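A Place for Every Cup: an afternoon with Zane Kairys

Zane Kairys has the kettle on before I have got my coat off, and while it comes to the boil he tells me, quite cheerfully, that he has spent more of his life thinking about where cups go than most people would think sensible. He grew up above his aunt's tea room in Wurnstead, where the crockery lived in stacks so tall that the bottom cups never saw daylight from one Easter to the next. "You'd pull one out from underneath and hold your breath," he says. "I chipped dozens. She never shouted, she just put them in a box marked Zane's, and when I left home she gave me the box."

He still has it, and we drink our tea from two of its less damaged residents (mine has a nick near the handle and is otherwise very handsome). These days he helps people set up small kitchens: first flats, shared staff kitchens, the odd village hall. He began 8 years ago under the name Esel, working mostly by word of mouth, and he keeps a shelf of cup stands, racks and hooks that he lends out so that people can live with a thing for a fortnight before they spend any money on it. I think this is a lovely idea and I tell him so. He looks a bit embarrassed and offers me a biscuit.

What does he ask people first? "What they drink, and how often they wash up," he says. "Not how many cups they own, they always get that wrong anyway. Somebody who has one coffee in the morning wants one cup by the kettle. A family wants them all within reach of the smallest person, and the cupboard over the cooker is no good for that, is it?"

We talk for a good while about hooks under shelves, which he used to put up everywhere and has now rather gone off. They are fine until you buy a taller cup, he explains, and then the whole row has to move. He had one customer, a Mrs Deligiannis, who took down her hooks and put them back up four times in one summer and is still, he believes, not quite happy with them. He is fonder of the wooden cup tree, the plain old-fashioned sort you might remember from a grandmother's worktop. "It went out of style and I never understood why. You can pick the whole lot up and wipe underneath!"

He does have rules for it, mind you. Heavy cups go on the low pegs. Hang the first one on the left and the second on the right, so the thing stays steady while you fill it. Let them drip on the draining board before they go anywhere near the wood, and give the post a rub with a dry cloth when you remember. And try a cup in the shop before you buy six of them, he says, as some handles are made for small fingers and won't go over a peg at all.

In March he fitted out the kitchen at the reading room in Greltumholm, a job he had been looking forward to all winter, with 20 cups to house and a worktop hardly wider than a tea tray. He managed it with trees at either end and a shelf for the saucers, and went back a month later to find everything exactly where he had put it. "I was so pleased I had to sit down," he says.

Before I go I ask which cups he would choose if he were starting from nothing, and he answers so quickly that I suspect he has been waiting for the question. Light ones, with a big open loop of a handle, and no two sets alike if he can help it. He has grown keen on plastic for people who drop things, and he counts himself among them. The white six-sided one hanging from its peg is very much his sort of cup, tilted over a little as they do on a tree, with those flat faces down the sides to give your fingers something to hold. He likes the plain round base on a stand like that as well, and the tall slim post with its short pegs. "You get hold of it by the middle and off it goes to the table," he says, and gets up to fill the pot again. 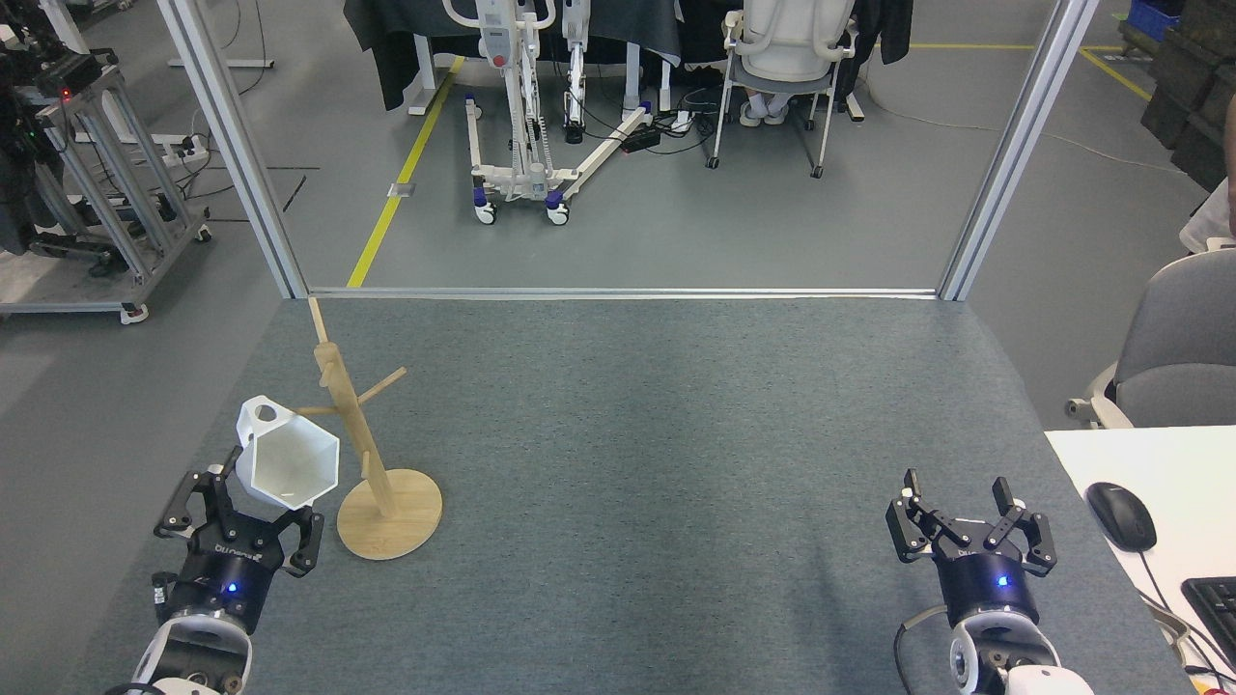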